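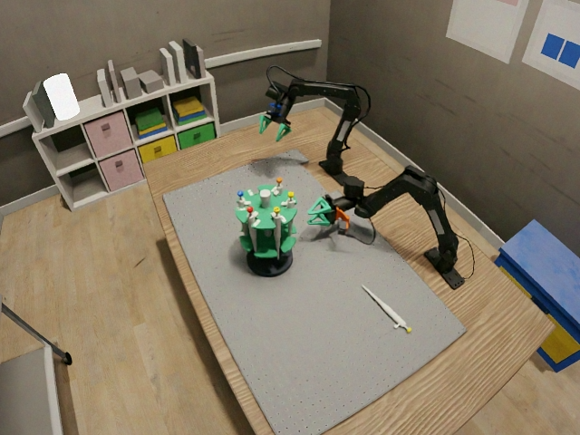 Private well testing in Clallatell County moves to new schedule in July

Water Quality

Owners of private wells in Clallatell County will have 60 days to submit a water sample after receiving a notice from the county, under a revised testing schedule that takes effect in July. The current rule sets no deadline.

The schedule covers 800 registered wells, most of them in the Carrillo Creek drainage and on the benchland east of Plunley. Wells serving a single household were previously tested only when a property changed hands. Under the new schedule each well will be tested once every three years for nitrate, arsenic, total coliform and E. coli. Wells with a nitrate result above 5 milligrams per liter will be retested the following spring.

Analysis will be carried out by Suter Laboratories in Plunley, which already handles monthly samples for the town's public supply. The county's contract with Suter runs for three years and can be extended once.

Each kit contains a 500-milliliter plastic bottle for nitrate and arsenic and a smaller sterile bottle for bacteria. The sterile bottle is sealed and should be opened only at the tap. Owners are asked to remove any aerator, run cold water for five minutes and fill the bacteria bottle to the marked line without rinsing it. Samples should be taken ahead of any softener or filter, where the plumbing allows.

Bacteria samples must reach the laboratory within 24 hours of collection and be kept on ice in transit. Samples that arrive late or above the accepted temperature will be rejected, and the owner will be sent a second kit at no charge. Nitrate and arsenic samples from the same kit will still be processed. 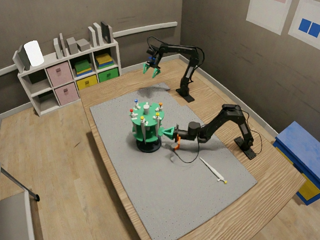

Pipettes with colored buttons on a green carousel stand.

The fee is $40 per kit, payable when the kit is collected. The full cost of the four analyses is higher, and the difference will be paid from the county's groundwater fund. Households enrolled in the county's utility assistance program pay nothing.

Results will be mailed to the owner and entered in the county well register. Register entries list the parcel number, well depth, sampling date and measured values. Owner names are left out of the public version. A positive E. coli result will also be reported to the owner by phone on the day it is confirmed, along with instructions for boiling water and disinfecting the well.

Notices will go out by section, starting with the lower Carrillo Creek parcels. The benchland wells follow in the second year, and the remaining parcels north of Plunley in the third. Owners who want an earlier test can buy a kit at any time. An early test counts toward the schedule if it includes all four analyses.

Kits can be picked up at the county environmental health counter in Plunley between 8 a.m. and 4 p.m. Filled bottles are accepted at the Suter loading door until 2 p.m. on weekdays.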